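Section 4. Setting up and using the Zadham brush cleaner

Read this section before you use the cleaner for the first time. It covers the Zadham base unit, the spinning collar and the two drying racks. Replacement collars and the Gaveck travel pouch have their own leaflets.

4.1 Before you start

Check the box against the packing card. You should have:

Base unit with lid
Clear washing bowl
Spindle
Set of rubber collars in graded sizes
Drying rack, flat
Drying rack, hanging
Charging lead (no plug is supplied)

Wash the bowl and all the collars in warm soapy water and let them dry. Wipe the base unit with a damp cloth only.

CAUTION: The base unit is not waterproof. Do not hold it under a tap or stand it in a sink.

4.2 Charging

1. Lift the grey flap on the back of the base unit.
2. Push the charging lead in until it clicks.
3. Connect the other end to a standard USB plug.
4. Leave the unit until the ring light stops pulsing. A first charge takes roughly 102 minutes.
5. Remove the lead and close the flap.

The unit will not spin while it is charging. A full charge is enough for 27 brushes on the normal setting, fewer if most of them are large face brushes.

4.3 Fitting a brush

1. Choose the collar nearest in size to the end of the handle. The size is moulded on the inside of the rim.
2. Push the handle into the collar as far as it will go. It should feel snug but should not need forcing.
3. Push the collar on to the spindle and give it a quarter turn to lock.
4. Hold the brush upside down and tug it gently. If it moves, go down one collar size.

Note: Handles with a tapered or square end may not grip. The stepped collar, part 262, fits most of these and can be ordered from the Bollton spares counter.

CAUTION: Do not use the spindle with retractable brushes, lip brushes with a screw cap, or any brush whose metal ferrule is loose. Wash these by hand.

4.4 Washing

1. Fill the bowl with lukewarm water to the lower line. For a kabuki or powder brush, use the upper line.
2. Add one pump of brush shampoo. Sarmiento cleansing gel is suitable, and so is any mild shampoo without conditioner. Do not use washing-up liquid on natural hair.
3. Lower the bristles into the water until they are covered. Keep the ferrule above the surface. Water inside the ferrule softens the glue.
4. Press the button once for the slow setting. Move the brush gently up and down for ten seconds.
5. Lift the brush clear of the water but keep it inside the bowl. Press the button again for the fast setting and hold still until the spinning stops.
6. Change the water and repeat without shampoo until the water stays clear.

Foundation and concealer brushes usually need two washes. If colour remains after the third, rub a little solid soap into the bristles by hand, leave for a minute and start again from step 3.

Note: White synthetic bristles can stay faintly tinted after contact with gel liner or strong reds. The brush is still clean and can be used.

4.5 Drying

1. Squeeze the bristles lightly in a clean towel.
2. Reshape the head with your fingers.
3. Lay eye brushes on the flat rack with their heads over the edge.
4. Hang face brushes head down from the hanging rack.
5. Leave overnight. Dense brushes may need until the following afternoon.

CAUTION: Never dry brushes on a radiator, with an iron or in a tumble dryer. Do not stand wet brushes upright in a pot.

4.6 Storing the cleaner

Empty the bowl and dry it. Place the collars on the post inside the lid, largest first, and fit the lid. Keep the cleaner indoors, away from direct sun. If you will not be using it for more than a month, charge it fully before putting it away.

4.7 If something goes wrong

The ring light flashes red: the spindle is blocked. Remove the collar and check for trapped hairs.

The brush wobbles: the handle is not pushed fully into the collar, or the collar is too large.

Water splashes out: the bowl is overfilled, or the fast setting was started with the bristles still in the water.

The unit does not switch on after charging: hold the button down for five seconds. If there is still no light, contact us and quote model 706.
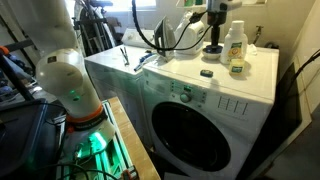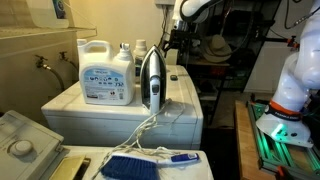

Second picture: detergent jug and upright steam iron in a laundry room.

Spare parts are listed in Section 5.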